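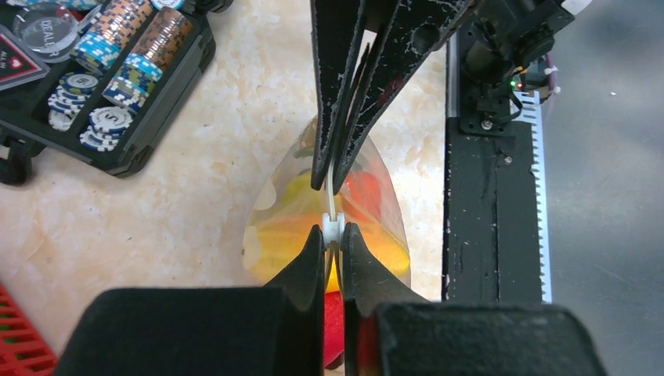 7 May 2023
By Selma Kovačević, Prellolora

Progress report to Radonjić: Benano small parts repair stock

Work in this period covered the parts survey, the first molding trials and the setup of the storeroom. The survey is complete. Molding is behind plan by one tool. The storeroom opened with a partial index and is already issuing parts to the three repair shops.

Parts survey

Hrvoje Nikolovski and Vesna Hoxha recorded the failed part for every household item brought to the repair shops during the survey period. The survey holds 960 entries. Of these, 677 failed at a plastic part that the maker does not sell separately: latches, hinge pins, battery covers, hose collars, cable clips. The remaining entries failed at a motor, a switch, a seal or the wiring, and are outside the scope of the grant.

Entries were grouped by shape and load, and brand was kept as a secondary field. Grouping by brand was tried first and dropped, as it split near-identical latches into many short lists. The revised sheet has been sent to all three shops. Older paper records from the Dotedik shop still use the brand order and will be retyped.

Molding trials

The original plan called for 17 part types to be ready for issue by the end of the grant year. Tools for the hinge pins and hose collars are finished and passed the bend test. The latch tool was returned to the toolmaker with a flash problem along the parting line. Spyros Grgić expects the reworked tool in August. Until then latches are being cut from sheet, which takes longer per part and gives a rougher edge, but the shops have accepted them for drawer and lid repairs.

Two grades of nylon were compared for the hinge pins. The softer grade wore through in the cycling rig and will not be used. The stiffer grade is adopted for all pins. Dry storage of the pellets remains a weak point, and a sealed bin has been ordered from the existing equipment budget.

Storeroom

Shelving and drawers are in place at Dotedik. Each part type is stocked to 50 pieces, with a reorder card in the drawer. Stojan Delić has written the issue procedure. Shops return the failed original with each request so that the fit can be checked against the drawing. Returns from the third shop have been irregular and he is following this up.

Budget

Spending is within the approved lines. The latch rework is covered by the toolmaker. No transfer between lines is requested.

Next period

Retype the Dotedik records. Receive and test the latch tool. Start drawings for the battery covers, beginning with the sliding type. Confirm with Radonjić whether cable clips for outdoor use may be added to the list, as these need a different plastic and a separate test.

Last updated: 7 May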